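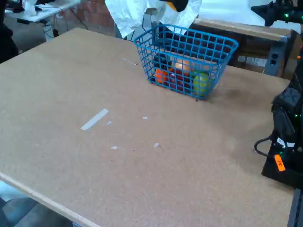
About Zestatis

Hi, and welcome! I started Zestatis as a little Spanish conversation school above a shoe store on Neves Street, with 3 students and a whiteboard that wouldn't stay up. We now have 267 people signed up, ages eight to whenever, and I still teach the beginner group myself (it's my favorite, don't tell the others).

Classes are small and we talk a lot. Grammar shows up when you need it, usually in the middle of a story about somebody's vacation.

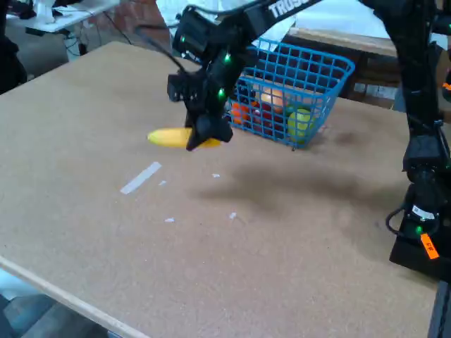 Do I have to know any Spanish before I start?
Most of our beginners come in with "hola" and "gracias," so you'll be in good company. If you had some in high school, call me and we'll chat for a few minutes to find your level.

Each course runs for about 70 hours, split between our room on Neves Street and the newer one in Flimau. In October we do market month, when every group learns to shop, haggle and ask for a receipt.

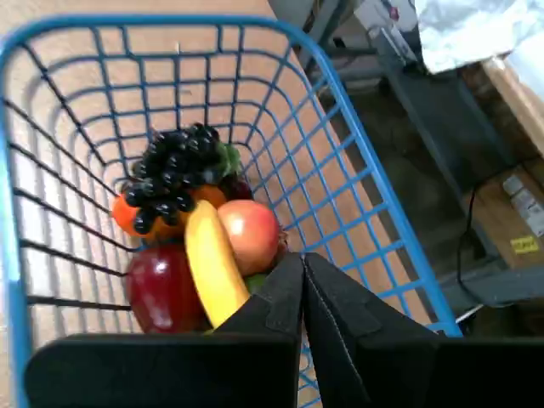

Grapes and oranges: uvas y naranjas

I write our workbooks too, under the name Clirnanum. There are 2 so far, and the second has far fewer typos!

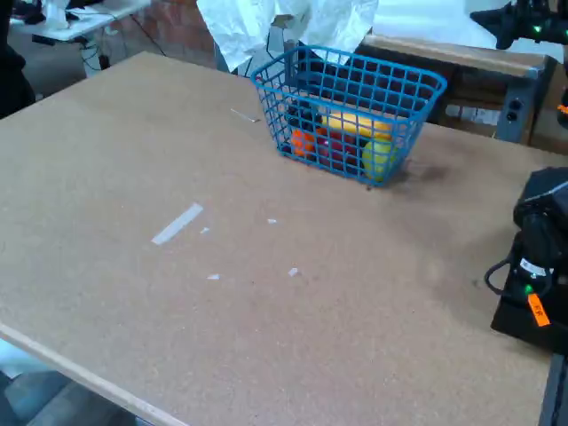
VISIT US

Come sit in on a class before you sign up. It's free, the coffee is decent, and you can stay quiet in the back row the whole time if you like.

Page updated 20 November 2018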